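Search this site Enter keywords Search

Pinetti Manipulation Laboratory
Workcell Inspection Checklist with Comments
Bin-picking trials, Sturnitton method, second series

Scope of inspection: workcell, bin, arm, gripper, cabling and trial records
Inspected by: Hafþór Arnardóttir
Inspection carried out: Saturday, before the first trial block
Previous inspection: July, at the close of the first series

Ratings used: Satisfactory (S), Satisfactory with comment (SC), Action required (AR), Not inspected (NI).

PART A. GENERAL CONDITIONS

A1. Access to the workcell is restricted to trained staff during powered motion. S

A2. Emergency stop tested from the operator's position. S
Comment: The arm halted on the first press and could not be restarted until the stop had been released and the fault cleared at the controller.

A3. Emergency stop tested from the doorway. SC
Comment: The button works but is stiff. A replacement has been requested through Urkgate, who hold the maintenance contract.

A4. Risk assessment displayed and current. AR
Comment: The displayed copy relates to the first series. It does not mention the change in approach speed introduced with the Sturnitton method. The revised version must be posted before trials resume.

A5. Floor clear of trip hazards along the operator's route. SC
Comment: The route itself is clear. Staff are reminded that handheld controllers and their leads are to be kept on the far side of the table, away from the route.

PART B. ARM AND GRIPPER

B1. Arm mounting bolts checked for torque. S

B2. Joint limits in software agree with the signed configuration sheet. S

B3. Gripper fingertips examined for splits, hardening and loss of grip. SC
Comment: Light wear on one fingertip. It remains within tolerance, but the pair should be changed together at the end of the present block so that both wear at the same rate.

B4. Force threshold verified against the reference spring. S

B5. Cable bundle secured and free to move through the full working range. SC
Comment: No snagging was found in the slow sweep. The sweep should be repeated at trial speed with an observer at the emergency stop.

B6. Camera calibration checked. S
Comment: Calibration was repeated after the arm had been warmed up for 19 minutes, as the method statement requires.

PART C. BIN AND OBJECTS

The Sturnitton method differs from the laboratory's earlier procedure in one respect of importance to this inspection. The earlier procedure selected a grasp from a single view and carried it out without revision. The present method permits the arm to halt above the bin, compare the expected position of the object with a fresh view, and correct the approach before closing. The fingers therefore spend longer inside the bin walls than they did in the first series, and the checks in this part have been extended to reflect that.
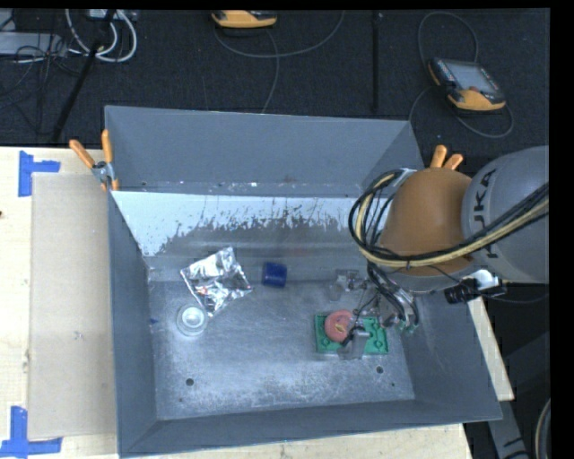
Object choice has a direct bearing on how far the results may be relied upon. The method statement calls for a mixture of surfaces and shapes, with particular attention to items that are difficult for a depth camera to read. A crumpled silver foil packet and a clear roll resting against it present that difficulty well, as does a disc lying on a green tray with raised edges, where the fingers must work close to a second object. The inspector is satisfied that arrangements of this kind are a fair test of the correction step. Touching objects should continue to be included and should not be separated by the operator before a trial begins.

C1. Bin held firmly and unable to shift under light contact. SC
Comment: The bin did not move when pushed by hand. Clamps on the rim should be checked for tension at the start of each session and the result entered in the log.

C2. Bin position agrees with the recorded reference. S

C3. Inside surfaces free of sharp edges and loose material. SC
Comment: The metal is worn and scuffed on the floor of the bin. No burrs were felt with a gloved hand. Worn metal can alter reflections, and the bin should not be exchanged or repainted in the middle of a series.

C4. Objects clean, undamaged except where damage is intended, and entered in the object register. AR
Comment: The register gives no rule for replacing foil packets. Their shape changes with handling, and a packet used in many trials may become easier to grasp. A limit must be set and written down.

C5. No object contains liquid, powder or a cell that could be punctured. S

PART D. TRIAL RECORDS

D1. Trial log complete and legible. SC
Comment: The log for the first series holds 2,000 attempts. Of these, 109 were marked for review. The reviewer's initials are missing from 6 of the marked entries, and these are to be returned to the reviewer for signature.

D2. Definition of a successful grasp applied evenly. AR
Comment: Two definitions are in use. The method statement requires the object to be lifted clear of the bin and held until the arm has come to rest. The Palomino analysis script counts a success once the object has cleared the rim. The figures from the two cannot be compared. The script must be corrected and the first series processed again before any result is reported outside the laboratory.

D3. Trials stopped by the operator recorded separately from failed grasps. S

D4. Order of object arrangements drawn at random before the session. S
Comment: The sealed list was produced on request.

D5. Raw camera data backed up. SC
Comment: Backups are made nightly. No test restore has been carried out in this series.

D6. Operator unaware of which method is running. NI
Comment: The pause above the bin makes the present method easy to recognise. The question has been referred to the study lead, who should state in the write-up how operator influence was limited.

PART E. ACTIONS

E1. Post the revised risk assessment (A4). Before trials resume.
E2. Set and record a replacement limit for foil packets (C4). Before trials resume.
E3. Correct the Palomino script and process the first series again (D2). Before any external report.
E4. Repeat the cable sweep at trial speed (B5). At the next powered session.
E5. Obtain missing initials (D1).
E6. Carry out one test restore (D5).

Outcome: Trials may resume once E1 and E2 have been signed off. The remaining actions do not prevent data collection.

Signed: Hafþór Arnardóttir
Copy to: study lead; Urkgate (item A3 only)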